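Markthorpe open day

The Markthorpe open day is an annual public demonstration of robotic assembly and disassembly held at the Gruvon workshop in Markthorpe. It is organized by the Sullell laboratory, a research group that works on the handling of small electronic parts by pairs of robot arms. The event is best known for its desktop computer demonstration, in which parts are moved between a computer case and a fixture tray.
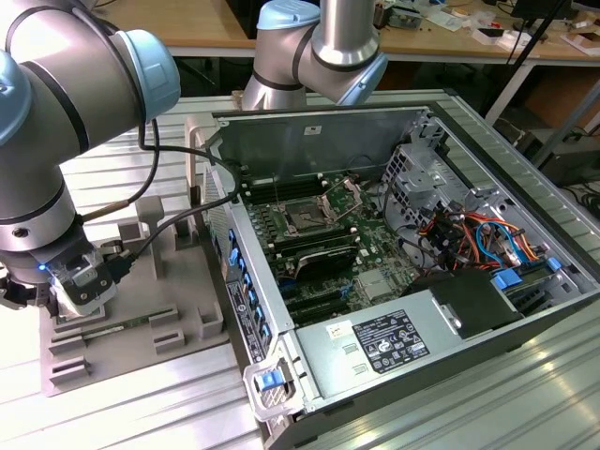
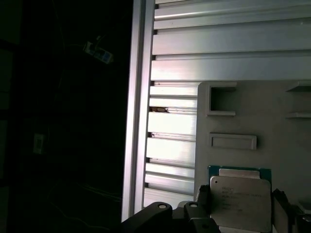

Computer parts at the two-arm bench.

History

The laboratory received visitors by appointment from its first year, mostly engineering students and staff from repair firms. Requests grew to the point that they interrupted normal work, and Ingegerd Backlund, then head of the laboratory, proposed that all visits be gathered into a single day. The first open day took place in November and was limited to 50 visitors. It offered one demonstration, a sorting task with plastic blocks, and a talk on joint calibration.

The computer demonstration replaced the sorting task at the second open day. Nevzat Sezer, who wrote the task plan, chose desktop computers on the grounds that the parts are standardized, cheap to replace and familiar to a general audience. The event was later moved from November to February to avoid a conflict with the teaching term. The open day of 2/18/24 was attended by 116 people, the highest number recorded up to that point.

Demonstration

The demonstration uses a tower case laid on its side with the cover removed. Two arms share the work area. Memory modules and processors are the usual parts handled, and each has its own place in the fixture tray. The tray is 3D-printed and is designed by the laboratory for each set of parts. Its posts, slots and pockets hold a part in a known position, so that the gripper can approach it from the same direction every time.

Memory handling is shown first. A module is taken by its edges, carried over the motherboard and lowered into line with its slot. Pressing it home requires more force than any other step, and the motion is stopped by a force limit and not by a set depth. Processor handling follows. The fingers close on opposite sides of the chip, and the speed of the arm is reduced for the whole of the transfer. The retention lever of the socket has to be open before the chip is brought over the board. In the standard program the lever is treated as a separate task.

Staff pause the program between tasks to take questions. A paused arm keeps its position under power, and visitors remain behind a floor line until the operator has switched the cell to standby.

Control

Motion planning is handled by Bepari, a software package written at the laboratory. Bepari assigns each arm a region of the bench and locks the region over the case when one arm is inside it. The second arm waits outside until the lock is released. Eftychia Antoniadis added a manual mode in which an operator guides an arm through a task and the path is stored for later replay. The package had 2,000 stored paths at the time of the 2024 event — a large share of them recorded for memory modules alone.

Views from a camera at the wrist are used for the final approach, where the body of the arm can block a fixed camera. Lighting at the bench is directional. Metal heat spreaders reflect strongly under it, and exposure is set for the part and not for the background, which is left dark.

Program of the day

The day is divided into a morning and an afternoon session with the same content. Each session consists of a safety briefing, the computer demonstration and a tour of the fixture print room. Bülent Aksoy has led the print room tour since it was introduced. Visitors may handle rejected trays there, including early versions in which the slots were cut too narrow for the modules. A short workshop on fixture design is offered to school groups in the afternoon and must be booked in advance.

Admission is free. Photography is permitted from behind the floor line, without flash.

Reception

Aoife Keogh, reviewing the event for a regional trade newsletter, described the demonstration as slow but easy to follow, and noted that the long pauses made it possible to see how each part was gripped. She criticized the sight lines from the rear of the room. A raised platform was added for the following event.

See also

Fixture design
Force-limited insertion
Dual-arm manipulation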